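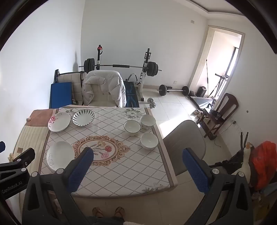
Plain cloths only, was the advice from one listener after the Bornau version of this talk, and a printed medallion in the middle of a table just tells people where they can't put anything.

Start with that objection. It's half right. A center print does take up the middle, at least until the food comes out. My answer at Bornau was too short, so take more time over it today.

Points to make:

Medallion on the cloth is clear. Plates are grouped on the left side, bowls on the right. This is sorting by shape, before any places are laid. Say the word "staging" and define it: dishes on the table, seats not yet assigned.

Diagonal lattice on the cloth. Diagonals are poor guides for lining up a plate with a table edge. The inner stripe and the border are better, provided the cloth itself is on straight. Ask the room which line they'd use. Most will say the lattice.

The dishes are all mainly white, but the decorations don't match. Pink and red flower on one plate, black leaf-shaped strokes on the dish next to it, faint gray floral on the larger one. Come back to this under mixed sets.

Section 2. Squaring the cloth

Order of work: drop the cloth, find the center, set the overhang on the short sides, then the long sides. Smooth from the center outward. Check from standing height at one corner, then at the opposite corner.

Our working width for a family table is 52 inches. Overhang at Callitz was too long on one side for most of the trial and we put it down to the table. It was the cloth. The hem had been resewn and the print no longer sat in the middle. Measure from the hem, then from the print, and write down both.

If the two disagree, follow the print. Diners see the print and rarely see the hem. (Strickland people will argue. They run plain cloths and have no print to follow. Let them argue, then move on.)

Section 3. Staging

Plates to one side, bowls to the other, by shape first and by size second. Leave enough cloth showing between pieces to get fingers under a rim. Keep stacks off the table at this stage, as a stack hides chips.

Inspect here. Rim, then inside, then foot. A bright spot inside a glazed bowl may be a reflection or may be a worn patch; tilt the bowl, and if the spot moves it's a reflection.

The Barano inventory had 739 pieces, of which 136 were set aside at inspection. Of those, 28 were chipped on the foot only and would have passed a look from above. Pause on that number.

Section 4. Mixed sets

Rule we use: one base color, any decoration. White carries a lot of variation. A thin dark rim beside a plain one reads as deliberate if the two are at different seats and as an error if they share a seat.

Decorated rims need a direction. Pick one, usually motif to the left or motif at the top, and hold to it around the table. Off-center motifs show a wrong turn at once, and an even ring can't be turned wrong.

Section 5. From staging to places

Large plate first, bowl second, small plate last. Walk the table once per shape. Carrying a full place to each seat is slower in our timings and leads to more contact between pieces.

Serving dish goes on the medallion. Repeat the Bornau objection here and close it off: the print marks the spot for the one dish everybody has to reach.

Questions. Likely ones are runners, round tables and plastic-coated cloths. Nothing measured on round tables yet, so say that and take the next one.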